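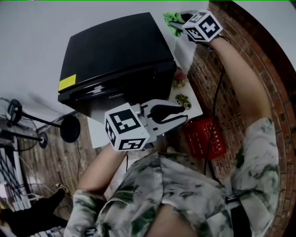 I've now helped plan two budgets for hand-held gripper kits, and both times I started with the grippers, which was a mistake. Start with the cables! It sounds silly when you have a $3,000 line at the top of the sheet and you're fussing over cords, but the cords are what you end up buying again in a hurry. Look at how the thin black one runs down the arm from the gripper with the green cloth in it. Every inch of that has to be allowed for, plus the reach, plus whatever it takes to bend over a low table without tugging. Measure with your arm stretched all the way out, then add a couple of feet. Mine were short the first time and I had to pay rush shipping, grr.

Next, chores. Write down the jobs you want to record before you look at a single catalog. Wiping, folding, opening lids, putting things away. If most of your list is soft stuff like dust cloths, spend on good finger pads and get spares — I'd put $200 aside for pads alone and not feel bad about it. If you're mostly lifting boxes, keep that money for something else. 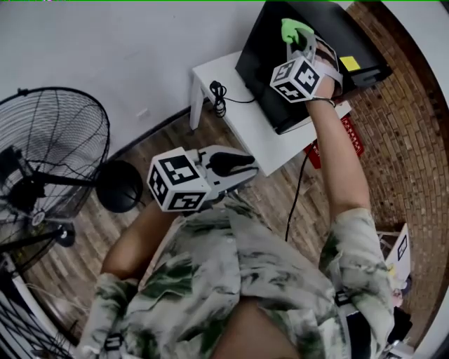

Flusska Home Workshop Club: Tips Page

Furniture comes out of the same pot, and people forget it. A small white table is plenty for one person with two grippers. Please don't buy a big workbench first (I did, and it's holding up my seed trays). Whatever you get, walk around it once with everything strapped on before you cut the tags off.

Straps, by the way, deserve their own line. Try them on over the shirt you'll really be wearing, do up the buckles, reach up, reach down. I sent one harness back to Wokus in March and got $88 credit, which went straight into printed markers. Print extra markers. Keep the spares flat in a folder and not in the drawer with the tape, like some of us. 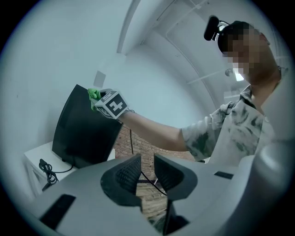 Oanh Hứa says I'm being stingy about the second set. She would buy both hands on day one, same model, same order, and skip the "try one first" stage altogether, and she says her two ended up slightly different because she bought them months apart. Fair enough, and I've changed my own sheet. If you can't manage both at once, at least ask the seller whether the model is about to change.

Godelieve Smits asked about rental. I'd say yes for a month, no for a season. Get the deposit in writing and ask who pays for worn pads.

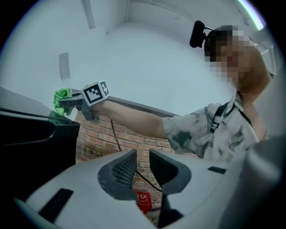 Cloths are the cheapest thing on the whole list and I still managed to get them wrong. My first pack was white, and I was forever losing track of them against a white table in the recordings. Go bright. A green like the one in the jaws there shows up beautifully over something black, and you can spot it against brick or a plain wall too. Buy one pack, wash it before you start, and get the lint out of the grippy part of the fingers with an old toothbrush. Dry brush only!

Leave almost a tenth of the budget unspent until you've done a full afternoon with the kit. Around 4 p.m. you'll know what's missing. For me it was a longer charging lead and a hook to hang the headgear on. Put the receipts in an envelope and tape it inside the case lid.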